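How long can I leave a sourdough starter in the fridge while I'm away?

Posted in Baking & Bread by flourpot_tsang

Hi everybody, I hope this is the right section. I've had a starter going since March and I'm very fond of it by now. It lives on the counter next to the toaster and gets fed every morning with a big spoonful of all-purpose flour and a splash of water (I've never weighed it, please don't yell at me). It makes a nice sour loaf and really wonderful pancakes.

My trouble is that I'm going to stay with my sister in Rimthorpe for 32 days, and she has a tiny kitchen and a dog that eats everything, so the starter can't come along. My neighbor offered to feed it but she also offered to water my ferns last year, and I'll say no more about that. Can it go that long in the fridge with no feeding? Should I make it thicker first? I read somewhere that you can dry it out too, but I don't own a dehydrator and would rather not buy one. Thank you in advance, and sorry this got so long!

mustau_miller
Replied at 7:40 a.m.

It'll be fine. Mine has gone six weeks. Pour off the gray liquid and feed it when you get home.

oldovenmitt
Replied at 9:15 a.m.

Good morning, and congratulations on keeping it going this long! The first few months are when most people give up, so you're past the hard part.

The reply before mine is right as far as it goes, but I'd take a little more care with a young starter. The evening before you put it away, throw out all but a spoonful and feed that spoonful with more flour than usual, so it's like a stiff dough you could roll into a ball. A stiff starter has more to eat and works through it slowly. Let it sit out for an hour or two until you see it begin to puff, then put it in a clean jar with plenty of headroom and the lid resting on top, not screwed down. I keep mine at the back of the bottom shelf, where it's coldest and where my husband won't mistake it for the pancake batter. We've had that happen.

When you come home it may look pretty sad. Gray or brownish liquid on top is normal, and so is a smell like nail polish remover. Pink or orange streaks, or anything fuzzy, means it goes in the trash, jar contents and all. Otherwise scoop a little from the middle and feed it twice a day, somewhere warm. Mine usually needs three days of this before I'd trust it with a loaf, and once it took nine feedings, in a very cold winter up in Flondholm when the kitchen never really got comfortable. 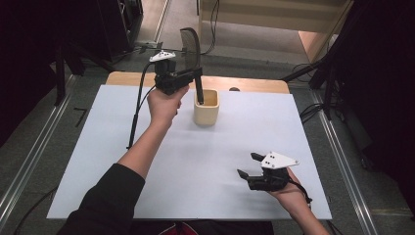

As for drying it, please do that as well, as a backup! You don't need a dehydrator. Spread some lively, freshly fed starter as thin as you can on a sheet of parchment and leave it on top of the fridge for a day or two until it snaps like a cracker. Break it up, put it in an envelope or a small jar, and write on it what it is. Mine has sat in the cupboard for ages and I've started new ones from it for both my daughters. To wake it up, soak a spoonful of the flakes in lukewarm water until they go soft, then stir in flour and carry on feeding as if it were a weak one.

One more thing – don't leave it in the fridge door. It warms up every time somebody goes in for the milk. Have a lovely time with your sister, and maybe put a loaf in your bag for her before you go (out of reach of the dog).

flourpot_tsang
Replied at 12:05 p.m.

Thank you both so much! I have parchment and I have the top of a fridge, so I'm going to do the dough ball and the flakes too. Is it all right if the flakes are made with whole wheat? I've run out of the white.

oldovenmitt
Replied at 12:30 p.m.

Whole wheat is fine.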